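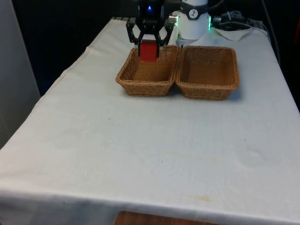 **Do I need to sign up for the Murnis village bread swap?**

Nope! Turn up at 10 with a loaf and go home with a different one. Rolls and flatbreads are welcome too.

**I've never baked before. Can I still come?**

Please do! Ailsa Forsyth brings jars of sourdough starter to give away, and she'll happily talk you through your first loaf (mine was a brick, and I still got a lovely rye for it).

**What about allergies?**

Write every ingredient on your label, including seeds and nuts. Gluten-free loaves have their own table by the door.

**Can I bring a bread machine loaf?**

Of course! Dougal Pollock's oat one goes in minutes.

**When's the next one?**

We take January off and start again in February, same hall, same time.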